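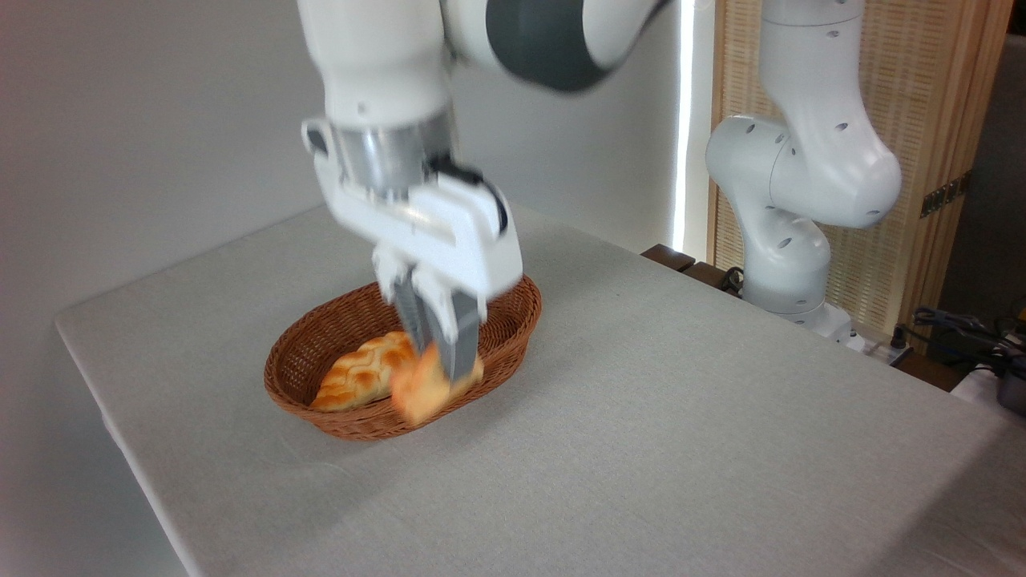
Fig. 1. Bread and an oval wicker basket on a cloth-covered table.

Bread from the Old Starter: how flour and resting time change a sourdough loaf
Project report, Food and Nutrition, second year

Why I chose this subject

My grandmother baked every weekend and never weighed anything. When I asked her how she knew the dough was ready, she poked it and said "it tells you". I loved that answer and it also drove me mad, so for my project I wanted to find out what the dough is telling us! I read everything I could find, began baking in May, and by the end my family had asked for rice at dinner more than once.

Background

Sourdough is raised by wild yeasts and bacteria living in a mix of flour and water called a starter. The yeasts give off gas, which makes the bubbles, and the bacteria make acids, which give the sour taste. Before bakers could buy yeast in a packet, they either kept a starter going or got the froth from a brewer. In our local history room there is a household book from 1661 where the writer asks for "barme from the alehouse" and complains about the price of it. I was so pleased to find this that I copied out the whole page, though only one line is about bread.

My starter came from Drisska, a small bakery near school. They keep theirs in a big crock at the back and feed it twice a day. They call it Pitska, and mine is a spoonful of that, so I have kept the name.

What I did

I used the same basic dough all the way through: 1000 g flour, 700 g water, 200 g starter and 20 g salt, split into two loaves. Only the flour and the resting time changed. The flours were strong white, wholemeal, and half and half with rye. All came from Jirenis mill so that they would be as alike as possible apart from the type.

Each dough had either a short rest on the worktop or a night in the fridge. I baked 26 loaves altogether, in the same oven and on the same shelf. I measured the height of each one at the middle with a knitting needle and a ruler, and then my tasters (family, plus next door when we ran out of family) wrote down what they thought without knowing which loaf was which.

What I found

White flour gave the tallest loaves every time, which I expected. What surprised me was how much the long rest helped the wholemeal. After the short rest it was heavy and a bit crumbly, but after a night in the fridge it had a much softer middle and stood up to 2 cm higher. My reading suggests the bran has more time to soak up water and so doesn't cut through the dough as much. The smell was different too – more like apples.

The rye mix hardly changed in height at all. It was flat both ways! The taste did change, and this was where my tasters disagreed most. The older ones liked the sour version and my cousins left theirs on the plate.

I also tried a recipe from a Danish booklet by Østergaard, which adds a spoonful of cooked porridge to the dough. I only made it once, so I have left it out of the results, but the loaf was still good to eat four days later and I want to come back to it.

Problems

The kitchen was a lot warmer in some weeks than in others, and I didn't own a thermometer until halfway through. My early short-rest loaves may have risen faster just from the weather. The knitting needle method is also a bit rough on loaves with a sloping top. One wholemeal loaf stuck to its tin and had to be measured in pieces, so that figure is a guess and I have marked it with a star in the table.

What I would do next

I would keep the dough in a cool box so the temperature stays steady, and try three lengths of fridge rest instead of one. I would also like to test the porridge loaf properly against a plain one, and ask the tasters to score it again each day until it goes stale.

Handed in Sep 9, 2020. The table of heights and the tasting sheets are at the back of the folder.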